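Ottilie Camenzind, relieuse : « Un livre doit s'ouvrir à plat »

Ottilie Camenzind relie et répare des livres depuis l'âge de vingt-quatre ans. Son atelier, Wendwood, occupe le rez-de-chaussée d'une ancienne mercerie. Elle y reçoit sur rendez-vous, le matin de préférence, parce que la colle l'occupe l'après-midi.

Elle a appris le métier chez un relieur qui ne faisait que des registres. « Des livres de comptes, des cadastres, des choses lourdes. On cousait toute la journée. Je n'ai touché à la dorure qu'au bout de trois ans, et je ne l'ai jamais beaucoup aimée. »

Ce que les clients apportent le plus souvent, ce sont des livres de cuisine et des dictionnaires. Le dos a lâché, les cahiers se détachent, quelqu'un a mis du ruban adhésif. « Le ruban, je l'enlève à la spatule tiède. C'est long. Je facture 57 euros pour un dos simple, 125 si je dois recoudre, et je préviens avant de commencer. »

Elle refuse certains travaux. Un livre de poche collé, imprimé sur du mauvais papier, coûtera toujours plus cher à réparer qu'à remplacer. « Je le dis aux gens. Certains insistent, à cause d'une dédicace. Alors je fais une boîte. »

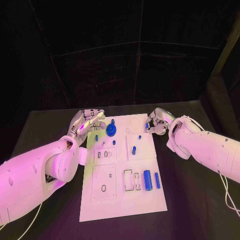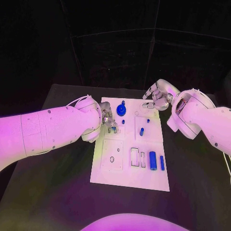
Dernière modification de la page : 26/10/2020

Pour la toile, elle se fournit chez Fullano, qui lui garde des fins de rouleau. Le papier vient de plusieurs endroits et elle en change quand le grain ne lui convient plus. « Si le papier de garde est dans le mauvais sens, la couverture gondole. On peut mettre tout le soin qu'on veut ailleurs, ça se verra. »

Sa plus grosse commande reste celle des archives paroissiales d'Assefa - 83 registres, dont une partie attaquée par l'humidité. Elle y a travaillé de l'automne jusqu'en mai. Elle séchait les feuillets entre des buvards, puis comblait les manques au papier japonais. « Il y avait un registre de 167 feuillets où l'encre avait mangé la page. Celui-là, je l'ai stabilisé, je ne l'ai pas restauré. Il se consulte avec précaution. »

A-t-elle des apprentis ? Une stagiaire l'an dernier, personne pour l'instant. Elle donne un cours d'initiation de deux jours où l'on coud un carnet sur rubans. Il faut apporter un tablier et un plioir si l'on en possède un. Les aiguilles et le fil de lin sont fournis.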